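Wanunel Evidence Seal Bags, A4, tamper evident, box of 80 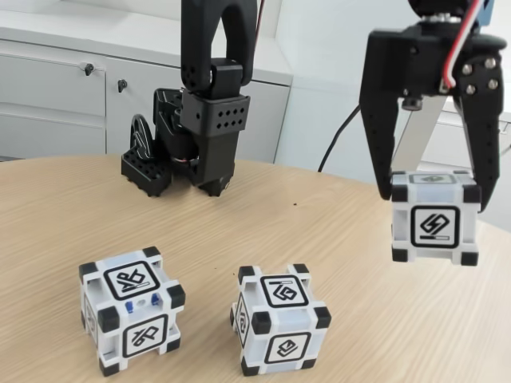
Back in stock. Same bag as before, new printing on the front panel, closure strip slightly wider. Old stock all gone so please don't ask for the blue ones.

For police property stores, custody suites, court exhibits, security firms, licensed premises that have to hand things over to officers. Also bought by schools and hostels for confiscated items. Clear front, white back, write-on panel takes ballpoint or permanent marker. Gel pen smears, avoid.

What you get
80 bags per box, flat packed
One unique number per bag, repeated on the tear-off receipt and on the closure flap
Numbers run in order within a box
Barcode under the number
Instruction card, one per box (tell us if you need more, no charge)

Size
A4 documents go in flat without folding. Phones, wallets, small clothing, keys, cash, cards all fine. Not for knives or anything with a point, you want the rigid tubes for that, see Weapons Tubes. Not for wet or bloodstained clothing either. Use the Horkstead paper sacks, things need to dry out and a plastic bag will ruin them.

Closure
Peel the liner, fold once, press from the middle outwards. Don't try to reposition it. If the strip has been lifted the word VOID comes up in the film and it won't go back down. Same if somebody has a go with freezer spray or a hair dryer, the strip changes colour and stays changed. Side seams are printed edge to edge so a cut and re-glue shows as a break in the pattern.

If you seal one wrongly, don't bin it. Write spoiled across the panel, sign it, keep it with the new bag. Courts like the numbers to add up and so do we.

Write-on panel has space for
Exhibit reference
Description of item
Where found, time, date
Found by / seized by
Signature
Continuity, six lines of released by and received by

Six lines gets used up quickly if an exhibit goes off to a lab and back. Continuation labels are sold seperately, roll of 72, same adhesive as the closure strip so they can't be peeled and swapped.

Storage
Keep boxes flat, out of direct sun, dry cupboard. Strip works best at normal room temperature. If they've been in a cold vehicle overnight bring them in for an hour before using. Shelf life 3 years from the date on the end of the box. After that the bag is still a bag but we won't stand behind the seal.

Ordering
Product code 648. Sold by the box only, no split boxes as it breaks the number run. Trade accounts order through the usual page. New customers need to send a letterhead or force email address first, we don't sell numbered bags to private individuals. Sorry but that is firm.

Orders in before 2pm go out same day from Sendthorpe, Monday to Friday. Nothing leaves on a Sunday whatever the checkout says, we are getting that fixed. Signature needed at delivery, courier won't leave them in a porch or with next door. Please make sure the name you give is someone who is realy there.

Number registers
We keep a record of which numbers went to which account. If you find a bag and need to know who had it, email from your work address with the number and a contact phone number. We don't give this out over the phone. Replies normally next working day.

Overprinting
Your own crest or station name can go top left, one colour. Minimum order is higher and it takes longer, ask for a quote. Artwork as a PDF please, no phone photos of a letterhead.

Returns
Unopened boxes only. Once the inner wrap is broken we can't take them back, even if no bags are missing. Faulty strips are another matter, send us the bag number and a photo of the flap and we'll replace the box.

Goes with
Horkstead paper sacks, medium and large
Weapons Tubes, 3 lengths
Mao property register, hardback, pages numbered, columns match the panel on these bags
Continuation labels, roll of 72
Cash bags, small, with denomination grid

Questions about bulk orders, force contracts or the February price list go to Shufen Yuan in accounts. Anything about how to fill in a bag, ask your own exhibits officer first, local rules differ and theirs is the one that counts.

Prices shown exclude VAT. Carriage added at checkout.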